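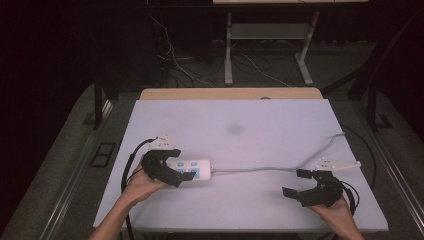 Power strip and cable on the foam board, hand-held grippers at either side.

Narnura workshop notebook
Entry dated 22 Nov 2022
Subject: match engine build, squad fatigue and substitutions

Purpose of this entry. To record the results of the fatigue changes merged into the Narnura development branch, the faults still open against them, and the settings to be used for the next long run. Colleagues working on the transfer market module may disregard everything except the note on wages near the end.

Background. Since July the engine has stored fatigue as a single value per player, reduced after each match and restored overnight. Under that method a player who completed 90 minutes in heavy rain recovered at the same rate as one who came on late as a substitute. Testers reported that rotating the squad brought no benefit after the first third of a season. The review of saved games confirmed the report. The replacement method keeps two values, one for short-term tiredness and one for accumulated load over the season. Short-term tiredness affects sprint speed and pressing. Accumulated load affects injury risk and, to a smaller degree, concentration.

Test conditions. Two test leagues were used, Fleroria (first division) and Dakdale (regional, small squads). Weather was left on. Player morale was fixed at neutral so that the morale module could not influence selection. Match detail was set to full for every fixture. The run was started from a clean database and produced 3,594 completed matches before it was stopped by hand.

Results, Fleroria. Computer-controlled managers now rotate. Clubs with a midweek cup fixture changed more starting players than clubs without one, as intended. Late goals increased slightly and are concentrated against tired back lines. The commentary text does not reflect this and continues to credit the attacking side in every case. Text request filed.

Results, Dakdale. Not satisfactory. Regional clubs register 18 to 20 players, and the new load value climbs faster than they can manage. By the closing weeks several managers were selecting the reserve goalkeeper as an outfield substitute. The selection code is following its rules correctly; the load penalty for part-time clubs is too severe. The value was copied from the first division table and was never adjusted.

Substitution fault. A manager who has used all permitted changes and then loses a player to injury will sometimes attempt a further change. The request is refused, but the tactical instruction attached to it is still applied, so the remaining players take up a formation with an empty position on the left side. Reproduced 29 times in the present run, always when the injury falls in the same minute as a booking. Suspected cause: the order in which the two events are read from the queue. Reading the injury first removed the fault in a short trial, but it also delayed the booking message on the match screen by one highlight. Further work needed before this is merged.

Saved games. Files from the previous build load without error. Accumulated load is set to zero on loading, which gives every club a fresh squad in the middle of a season. A conversion based on minutes played is preferred and should be written before the build goes to outside testers. The minutes are already in the file under season history.

Speed. Processing a full match day takes longer than before. The greater part of the increase comes from recalculating load for unattached players, who do not play and do not require it. Rebelo, our results viewer, showed the same names being processed on each pass. They are to be excluded.

Rebelo also drops the final column when a table is exported with more than 300 rows. Until that is corrected, export by month and join the files afterward.

Note on wages. Tired players are currently valued lower in the transfer market as well as on the pitch. This was not requested. Market value should read ability and age only. The link is in the shared player summary and the transfer module owners are asked to confirm before it is removed.

Settings for the next run.
Fleroria: no change.
Dakdale: load penalty reduced by 10 percent, recovery unchanged.
Event queue: injury before booking, trial setting only.
Unattached players: excluded from load.
Morale: fixed at neutral, as before.

Open items.
Conversion of old saved games.
Booking message delay.
Commentary text for late goals.
Reserve goalkeepers in outfield roles: check again after the Dakdale change and before altering the selection code.

Run logs are stored with the build, in the folder for the fatigue branch. The earlier logs from July have been kept for comparison and should not be overwritten.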